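From: Delia Ene
To: Sivisthorpe Old House list
Subject: Re: Radiator valves — keep the old wheelheads or go thermostatic?

Hello all,

Anca, I'm so glad you asked this, as I've just come out the other side of it and can talk about very little else. Quoting your message so the newer people can follow:

> On moving in we found nine column radiators, all with the old
> wheelhead valves, and three of those won't turn at all. The plumber
> wants to take the lot off and put thermostatic ones on. I like the
> look of the old brass and would rather keep it if I can. Is that
> daft? Also, two of the valves weep a bit round the stem when the
> heating comes on, and I've got a margarine tub under each.
>
> Does anyone know if the replacements come in the same size? He
> says the pipe centres might have to move, which means floorboards,
> and I've only just got the boards down in the back bedroom.
>
> Anca Oprea

Not daft at all! First, the weeping. That is very likely the gland packing and you can usually put it right without draining anything. Let the system go cold. Take the wheel off (one screw, usually hidden under a bit of paint) and you'll find a small nut round the stem. Give it an eighth of a turn clockwise, no more, and see how it does overnight. If it still weeps, close the valve fully, back the nut off and wind some PTFE string round the stem, pushing it down with a blunt screwdriver. Some valves do leak past the stem even when closed, so have a towel and a tray there, and if water comes out at any speed just nip the nut up again. Mine took four turns of string. I did both of the hall ones in the time it took to listen to a play on the radio.

The stuck ones are more of a gamble. Please don't put a wrench on the wheel. I did, and the wheel is now in two pieces in a jam jar. Penetrating oil down the stem, leave it a day, then work it gently back and forth with your hand. Two of my three came free that way. The third had a bent spindle and had to go.

On sizes: measure from the wall to the middle of the pipe, and then from the middle of the valve body to the face where it meets the radiator. Old bodies tend to be longer than new ones, and that's the bit your plumber is worried about. You can get extended tails that make up the difference, though. I got mine from Mukora, who will cut them to length if you send the measurement in millimetres, and one of mine needed 34 mm extra. No floorboards lifted. Do ask him about tails before he starts talking about moving pipes.

Now, what I ended up doing, which might suit you. I kept the brass wheelheads in the hall, the landing and the front room, where people see them, and put thermostatic valves in the bedrooms and the study, where I want the heat to look after itself. The ones I bought are by Prikberg, angled, in an old brass finish, and they came to 694 for the set with the matching lockshields. Jitaru do a very similar one with a slightly fatter head, and their quote for the same rooms was 1,139. I liked it, but I didn't like it that much.

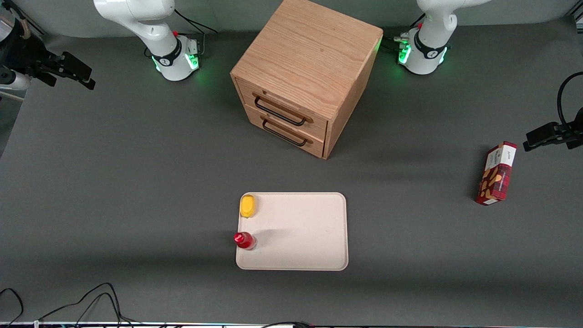 One warning about finishes. Unlacquered brass goes brown quite quickly on the hot side, and the lockshield end stays bright for ages, so the two don't match for the first winter. I love it. Tudor Toma, who did the fitting for me, thinks it looks like a mistake. If you would mind, get the lacquered ones, but then don't go near them with metal polish or the lacquer comes off in patches.

If you do go thermostatic, leave at least one radiator without a head on it, preferably in the same room as your wall thermostat. Otherwise the two of them argue with each other and the boiler never knows where it is. And check which way the flow goes before anything is tightened. Plenty of newer valves will work either way round, but some of the cheaper ones hammer if they're fitted backwards — there was a noise in our study like somebody dropping spoons.

Prasert Panyasiri asked a while back about cleaning paint off the old wheels. I put mine in a slow cooker (an old one, never to be used for food again) with water and a squirt of washing-up liquid, left them on low overnight, and the paint slid off in one skin. If yours might be lead paint, keep it wet, wear gloves and bag the scraps. Don't sand it.

Anca, if you'd like spare gland nuts I have a tin of them, 40 or so, in two sizes, and you are welcome to a handful. Dorin Cârstea has the thread gauge at the moment. Dorin, could you pass it on to Anca when you've finished with your bathroom?

And do tell us how the stuck ones get on!

Delia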